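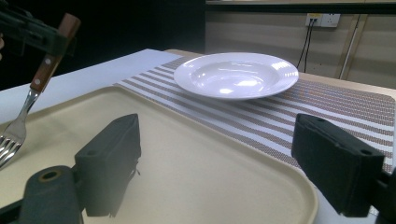

Welcome to the tableware page! Lyle Schumacher here, and I've been laying tables for fun for almost 254 months, so forgive me if I get carried away over a placemat. The setting in this gallery is a plain supper for one at Hisby, all pale colours with a bit of wood - my favourite sort of table.

The wide rim is what makes a shallow pasta bowl for me. It frames whatever you put in it, even leftovers, and plain white goes with every mat in the drawer. Set it on a stripe and it looks properly dressed up!

I'm very fond of wooden handles too. They warm up all that cream and white, and a couple of rivets on a fork handle is all the decoration I want. Please wash them by hand and dry them straight away.
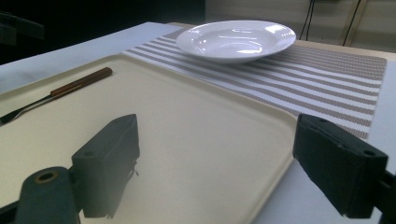
*Cream tray and wooden-handled cutlery, with the striped mat behind.*

I do love a tray with a low rim. Lay the cutlery on it and you can carry the lot through in one go - then put it all out once you've decided where everyone is sitting. Woven mats can be shaken out of the back door afterwards, stripes and all.

More tables from Hisby in March, with soup bowls this time!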